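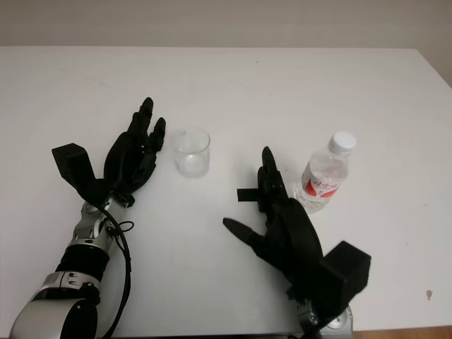
HOME & KITCHEN > Helping Out

Packing a Household Box for a Displaced Family

Updated 25 Apr 2026

When the fighting around Flornik flared up again in November and families started arriving in Callanness with whatever they could carry, a lot of readers wrote in asking what they could put together at home that would really get used. We have been packing household boxes in our own kitchen ever since (there is still packing tape stuck to the underside of one chair), and we've learned a fair amount along the way, mostly by doing it wrong first. The Radham collection point took in 2,603 boxes over the winter and has passed that by now with 2,726, so plenty of you have been at it too!

Call before you pack. Every collection point has its own list, and the lists change. Radham wanted blankets in the first weeks and was turning them away a month later, when what people were asking for was can openers and dish towels.

Pick a smaller box than you think you need. A box that held paper towels looks perfect until you fill it with canned beans and try to get it down the front steps. Liquor store boxes are our favorite, with the cardboard dividers left in if you are sending glasses or mugs.

For the kitchen box, start with one medium pot with a lid, a paring knife wrapped in a dish towel and taped shut, a wooden spoon, a can opener, and enough plates and forks for 5 people. You can always tuck in more, but those are what a family reaches for on the first evening in a strange kitchen. A small bottle of cooking oil is lovely to have. Put it in a zip-top bag, and then put that in another zip-top bag.

Wash everything, even if it is new. Secondhand pots should be scrubbed inside and out and left on the rack overnight, lids off, before they go in. We packed a saucepan that was still a touch damp once and heard about the smell.

Skip the candles. They seem like a kind thought, but many families are sharing rooms with small children. A battery lantern with the batteries in a separate bag is better, and so is a plain night-light.

Soap should travel away from food. Tea in particular will pick up the scent of a bar of soap through two layers of wrapping, and it doesn't come out again, no matter how long you leave the tin open.

Write the contents on two sides of the box in thick marker, in short words: POT, PLATES, TOWELS. If you know someone who can write it in the family's own language, ask them to do it underneath. Leave off your last name and address. A little note inside is fine, and a child's drawing is even nicer.

Roll clothes and towels, and use them to fill the gaps. Crumpled newspaper works for padding, but please think about what is printed on it. Pages full of war coverage are a sad thing to unwrap a cup from, so we save the grocery flyers.

Keep the finished box under 7 kilos if it is going by van from Callanness, and a bit lighter if it has to go up stairs at the other end. The bathroom scale does the job: weigh yourself holding the box, then without it, and subtract.

More in Helping Out: Making up a spare room in a hurry | Getting old marker off a reused box | The Chauhan Street coat swap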